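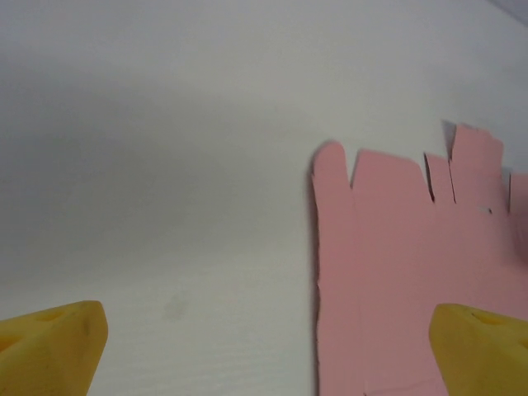 *The pink card on the bench, with the fingers open.*

The arm wouldn't take hold of the card that night. It came down over the bench with its fingers wide apart, stopped, and stayed there. My sister said it was thinking. I said it had lost its zero again and went to get the laptop.

We had the back half of a unit in Andside, behind a man who repaired lawnmowers. The rent was split 4 ways, and for that you got a key, a shelf and a share of the bench. The other two tenants made guitar stands and worked mornings, so after six we had the place to ourselves, apart from the smell of two-stroke.

The job had come from my sister. She packed tea for a shop called Arnuvitz, in boxes that arrived flat. She folded them at her kitchen table in front of the television, and by the spring her thumbs had begun to hurt. She asked me if a machine could do it. I had been out of work since February and I said yes without looking at a box.

I bought the motors second-hand. They were Hiltari, from a packing line that had closed, and one of them had a flat spot that you could feel if you turned it by hand. The controller was a Gallagher board that I had kept in a drawer for years. The yellow fingers were the third set. The first set snapped, and the second was so slippery that the card slid out whenever the arm sped up.

I found the fault in an hour. A connector at the elbow had worked loose. I pushed it home, put tape round it and ran the homing routine, and the arm went through its bow and stretch the way it was supposed to.

"Try it on the tabs," my sister said.

She had cut slits down one side of a piece of card so that it could learn on something that didn't matter. She had done it with kitchen scissors and they were all different widths. I told her no real box looked like that.

"No real box looks like anything by the time I've had my hands on it," she said.

So I tried it on the tabs. It missed to the left. I moved the offset and it missed to the right. On the next go it got hold of a corner and lifted it, and she put her mug down very slowly as if the noise might put it off. Then it let go and the tab dropped back.

"It had it," she said.

"It did."

We stayed until eleven. On the bus she slept against the window with her coat over her knees, and I wrote numbers on the back of an envelope.

By June it could take a flat blank from the stack. By the middle of the month it could raise the sides. The corners were the trouble. A person folding a box pushes the corner in with a thumb and feels it give, and the arm couldn't feel anything. It only knew where it was and how hard the motor was working. I spent nine evenings on that, watching one number go up and down on the screen while the Hiltari with the flat spot clicked past the same place each time.

My sister stopped coming every night. She had the tea to weigh, and she was still folding the boxes herself. Arnuvitz wanted 3000 of them by the end of the month -- they were sending one to everybody on their list -- and she had said yes to it in April on the strength of what I'd told her. She didn't bring this up. I saw the order on her fridge when I went round for a plate of pasta, held on with a magnet shaped like a pear. Behind the sofa the finished ones were stacked up to the windowsill.

"How many's that?" I asked.

"Enough to be going on with."

"You should have said."

"You'd have gone faster and broken it," she said, and asked if I wanted cheese.

I went in the next morning, which wasn't our time. The guitar stand people were there, and they moved along the bench without asking why. I worked with my back to them. Some time after they'd packed up, I changed the order of the folds so that the arm did the side wall, backed away, and came in again from above. It was slower. I'd been avoiding it for that reason. I put in a blank and let it run.
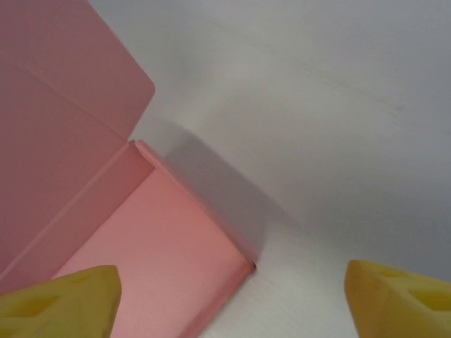
*Box up, lid open, fingers clear of the far side.*

I looked at it for a while with my hands in my pockets. The walls were standing. There was a little dark gap at the end of the front one, where the flaps met, and I pressed it with a fingertip and it stayed put. The lid was leaning back the way she liked it, so you could drop the tea in without holding anything.

I rang her. I could hear the television.

"It's done a box," I said.

"A whole one?"

"Apart from the lid. You'd want the lid open anyway."

She turned the sound down. "Do another one," she said, "and leave the phone on."

I propped the phone against the vice and did another one. It must have been a dull thing to listen to, a whine and a click and then card creaking, but she stayed on. When the arm backed off I told her it was up, and she said to do another. I did that until the battery on the phone went.

She came over the next evening in a borrowed van with every blank she had left. She'd kept a tally on the inside of a cereal packet, and the last figure on it was 2840. I read it twice.

"You've practically finished," I said.

"I've practically finished."

"There's hardly anything left for it to do."

"There's a hundred and sixty," she said. "I'm not touching one of them."

She had brought a folding chair. She set it up by the end of the bench with her feet on a crate and ate an apple while the arm worked. It spoiled a few. Once it came down crooked and crushed a side wall flat, and I swore and reached for the switch, but she had got there first. She took the box out, looked at it and put it on the floor by her chair. She had spares, she said. She'd always had spares.

The lawnmower man put his head in at some point and asked what the noise was. She told him it was the staff.

It was light when we loaded the van. The motor with the flat spot was too hot to touch and I put a desk fan on it before we locked up. She drove with one hand and kept the other in her lap, opening and closing the thumb.

"They've asked for more in the autumn," she said at the roundabout.

"How many?"

"I said I'd talk to you first."

I said I'd need a new elbow connector, and a better motor if she could run to it. She said she could run to the connector.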